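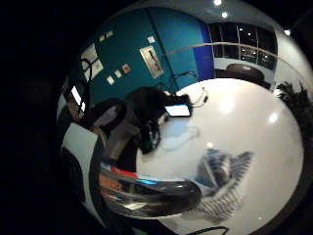 Trial of the Tenanex Hand Capture Kit for Cloth Handling Tasks
Project report, course Applied Automation 2
Authors: Selamawit Kahsay, Bình La, Teun Verbeke
Supervisor: Chibuzor Isah
Submitted: Mar 24, 2025

1. Purpose

Our group was asked to test a commercial kit that records hand movements and to decide if the department in Dreterholm should rent it again. We chose the Tenanex kit, which the department got on loan from the reseller Dewulf. The recordings are meant for the students who will train the folding arm from September. They need many short examples of a person handling clothes on a table.

We did not compare the kit with other kits. There was only one offer inside the budget, and therefore this report is a review of one product.

2. What is delivered

The set comes in one case. It has the glove rig for the right hand, the marker cube, the cables, a small display and a printed guide. The software Istano is downloaded separately and needs a license key. We waited two working days for this key, and the guide does not say that it must be requested.

3. Working with the kit

We worked in the evening at the round table upstairs. The wearer puts on the glove first and then the cube is fixed on the back of the hand. Oluwatosin Wike from the year above us showed us how to tighten the straps, and after this the cube moved much less during the recordings.
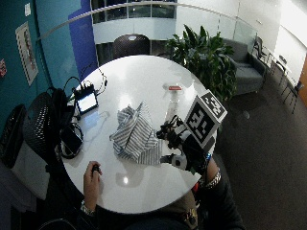
Photo: Bình La / project group

The striped cloth was our main test object. Each recording starts with the cloth in a loose pile, and the wearer has to find a corner, lift it and spread it flat. The stripes helped us later, when we checked the videos by eye, to see which way the fabric was turned.

In total we made 321 recordings. Of these, 44 had to be deleted. The most common fault was that the cube was lost from view when the wearer turned the palm up. The second fault was bright reflection of the ceiling lights on the glossy table top, which the software sometimes took for a part of a marker. Istano gives a yellow warning in such cases, but only after the recording is saved. We would prefer to see it earlier.

4. Comfort

All three of us wore the glove. Bình has small hands and could not get the fingertips fully in place, so her recordings of pinching are less exact. Teun could work up to one hour before his wrist became tired. The cables are the weakest point in our opinion. They are stiff and they pull on the hand when one reaches to the far side of the table. Selamawit solved this partly by leading the cable over the shoulder.

5. Documentation and support

The printed guide is clear about the hardware and poor about the software. The chapter on calibration describes an older menu. We wrote to Dewulf and received a corrected page by e-mail the next morning, with a friendly answer.

6. Recommendation

We recommend to rent the kit again, under the condition that a smaller glove is included. A matte cover for the table should be bought before the next group starts. The license key should be ordered together with the kit.

The recordings and the corrected calibration page are stored in the course folder. The deleted recordings are listed in Appendix A with the reason for each.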